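## Oiling a plain wood board without the blotches

I put this off for ages because my first try (a shelf, two summers ago) came out looking like a giraffe. It's so much easier than I made it!

Start with 180 grit, then go to 240, and wipe everything down with a barely damp rag. Let it sit 20 minutes.

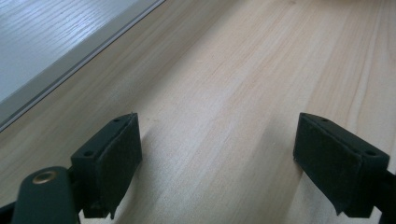 Now the oil. I pour a little puddle, smaller than you'd think, and spread it with an old T-shirt. Always rub with the grain, and on pale wood like mine those long fine lines make it easy to follow, even where the darker amber streaks come in. Wait 5 minutes and wipe off whatever's still sitting on top.

Leave it overnight, then do a second coat, even thinner. Lay the rags out flat outside to dry, please, they can catch fire if you ball them up!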